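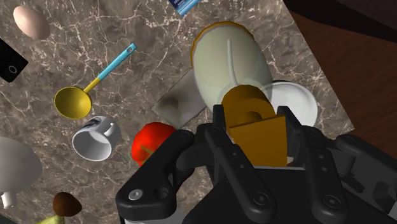 Home Standards Training Downloads Contact

Gullar > Simulation > Grasping rules > FAQ

Which tasks do these rules cover?
Any simulated pick from a cluttered tabletop that is submitted to the Gullar shared set. Bin picking has its own page.

How many objects should be on the table?
At least 9 and no more than 20. Mix the shapes. A table of nothing but boxes will be sent back.

Can objects overlap in the camera view?
Yes. One object may hide part of another. Two objects may not occupy the same space, so run the collision check before you export.

What counts as a completed grasp?
The object has to stay between the fingers for 2 seconds after the lift, with no contact with the table. Touching it or pushing it along does not count.

Do I have to keep failed attempts?
Yes. Label them as failed and leave them in the folder. Sets from Atunville came in last September with the failures removed, and we could not use the success rates.

Can I change friction values to get a better grip?
Only before the run starts, and the new value goes in the log. Do not change it between attempts.

What about round items that roll?
Let them settle first - the timer starts when everything is still. If something has not settled after 12 seconds, reset the table.

Can I use my own object models?
Yes, if the scale is correct and you have the right to share them. Models from the Jellbridge library are already cleared.

Who approves exceptions?
Kourosh Rostami for object models and physics settings, Shahram Fallahi for labels. Ask before the run. We don't approve exceptions afterward.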